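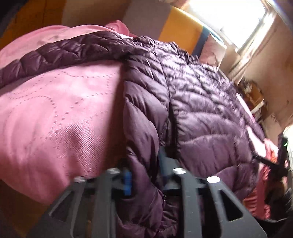

Figure 3. A quilted jacket on a bed, seen from the camera on the hand-held gripper, with both fingers at the near side of the garment.

4.2 Choosing where to take hold

Padded clothing gave us far more trouble than we had bargained for when we first planned the Gatisari trials in April. A shirt or a towel has edges that are fairly easy to find, but a puffer jacket is full of seams, and every one of them looks a little like an edge to a model brought up on flat cloth. In Figure 3 the stitched channels nearest the fingers are broad and rounded, while those farther off are small and tightly wrinkled, and the glossy cloth turns silvery where the window light strikes it. Our first grasp model, trained on 200 demonstrations of thin garments, was very fond of those bright wrinkles and chose them again and again.

We therefore collected a further 300 demonstrations with padded garments, all of them by hand and all in ordinary bedrooms - we did not want to tidy away the pillows, curtains and stripy bedding that a robot at home would have to cope with. Mayuree Nilsuwan and Segundo Guzmán then went patiently through the recordings and marked, for each one, the moment at which the fingers began to close. The new model looks at the last 10 camera views before choosing a grasp, so that a passing glint carries less weight than a fold which stays put as the gripper draws nearer. Of the padded garments held back for testing, 39 were lifted at the first attempt, and we return to the failures in Section 5.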